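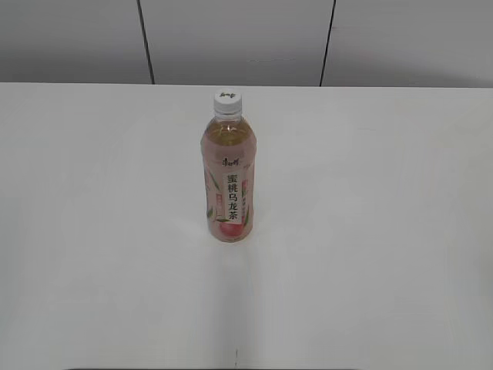
Re: [novumstead-shop] Gripping bottles by the label, or not

From: Raghda Twal
To: novumstead-shop list

Hi Sachiko, hi all,

Sorry for the slow answer, August ate me. Quoting your bit so people can follow:

> On the bottle thing: are you still closing on the label? On my
> arm at home the film label slides around on the plastic and the
> bottle turns in the fingers. I went up to the neck and it got
> better but then it swings like a bell. Also what are you using
> for the test bottle? I keep changing mine and then I can't
> compare anything.
>
> Sachiko Fukuda

Yes, still on the label, and yes, it turns on me too! Mine is the peach oolong tea, the Master Kong one with the tall pink label, cap on and filled up into the shoulder. I picked it mostly because it was in my bag, but it's a good mean test piece. Tall, skinny, and the label covers most of the height so there isn't much bare plastic to grab unless you go up where it starts to flare.

What I changed since the last post: I pulled the hard printed fingers and glued 2 strips of bike inner tube on the new ones (the Bindwood pads are nicer but I'm cheap). Then I dropped the closing speed to 200 in the config, whatever unit that is, the Edness board docs don't say and I gave up asking. The turning is a lot less. It still creeps if I lift fast.

The part that's bugging me now is finding the bottle in the first place. White cap, white table, you can guess. My color threshold goes for the pink and the box it draws stops at the shoulder, so the height comes out short and the arm wants to come in too low. I tried adding a fixed offset and that works right up until I use any other bottle. Has anyone got the depth version from the Hayashi branch to build? I get more than 2 pages of errors and they all look like the same missing header.

I also start every run from the same kind of spot now, bottle upright on its own with plenty of open table in front, so the approach is never the problem. Boring, but my logs finally line up with each other. The seam in the tabletop makes a decent centerline if you don't feel like taping one down.

Sachiko, when you went to the neck, were you above or below where it flares out? I'm thinking one finger pair low on the label and just going slower on the lift, but if you've got a number for the lift speed that didn't swing, please send it.

And whoever has the small hex keys, I need the 2 mm back, the wrist is loose again.

Raghda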